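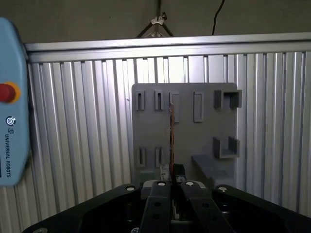
CLALLULDALE, January -- People who build robot cells in shared workshops spend too much on the arm and too little on the fixture. I did the same. My printed board of slots and brackets used 700 grams of filament and 2 weekends, and it has done more for the project than any code I wrote.

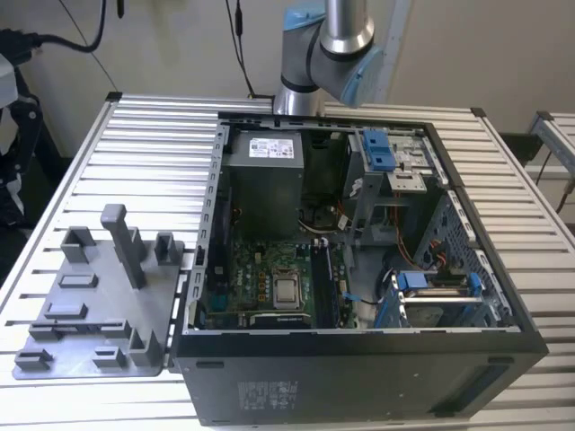

A part that always sits in the same place needs no clever vision. Old desktop PCs are a fair test, with their latches, clips and loose cables. Print the holders first -- then argue about software. A bad slot takes 10 minutes to redraw.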